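### 3.2 Preparação e manutenção da célula de lavatório

A célula de lavatório reúne um móvel branco de casa de banho, com bacia e torneira, e um par de garras portáteis Durevley seguradas pelo operador, uma em cada mão. As garras não têm acionamento próprio de posição: a trajetória é a do braço humano, reconstruída a partir dos marcadores fiduciais montados na base de cada unidade. Qualquer folga entre o marcador e o corpo da garra propaga-se diretamente para a pose estimada, pelo que a maior parte do plano de manutenção incide sobre essa ligação.

O móvel permanece encostado à parede durante toda a campanha. Os objetos de uso corrente ficam sobre a bancada, e as gavetas e portas fazem parte do conjunto de tarefas. A Figura 2 apresenta a célula na montagem adotada em Sirnholm.

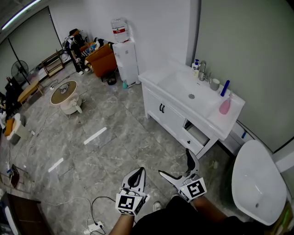

**Figura 2.** Célula de lavatório e par de garras portáteis com marcadores fiduciais.

Antes de cada bloco de gravação, o operador executa três verificações. A primeira consiste em abrir e fechar as garras até ao batente e comparar a abertura lida com o valor de referência; desvios superiores a 2 mm obrigam a repetir a calibração. Na segunda, cada marcador é observado em 24 poses estáticas, e o erro de reprojeção é registado no ficheiro da sessão. A terceira é uma inspeção manual dos parafusos de fixação, apertados com chave dinamométrica sempre que se deteta rotação do bloco.

As almofadas interiores dos dedos são limpas com álcool isopropílico no fim de cada bloco e substituídas ao fim de 2000 ciclos de preensão. O critério anterior, baseado na inspeção visual do desgaste, foi abandonado por produzir intervalos muito desiguais entre operadores. Ao longo da campanha registaram-se 123 intervenções, quase todas de limpeza ou reaperto.

A tarefa com a escova de dentes serviu de ensaio de aceitação após cada reparação. O cabo é estreito e a preensão, com a garra inclinada sobre a bacia, torna evidentes pequenos erros de alinhamento entre os dedos (Figura 3).
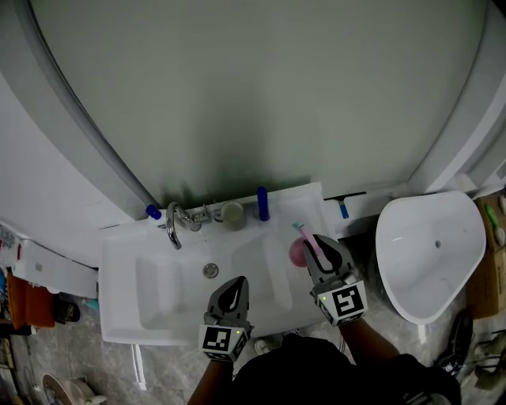 Esmaeil Yazdani observou, na revisão interna do protocolo, que a troca das almofadas devia implicar sempre nova calibração da abertura, mesmo quando a leitura no batente se mantém dentro da tolerância, dado que a espessura varia entre lotes. A recomendação foi incorporada na versão final do procedimento. O registo de manutenção passou também a incluir o lote das almofadas, campo que faltava no modelo de folha herdado do projeto Akbari.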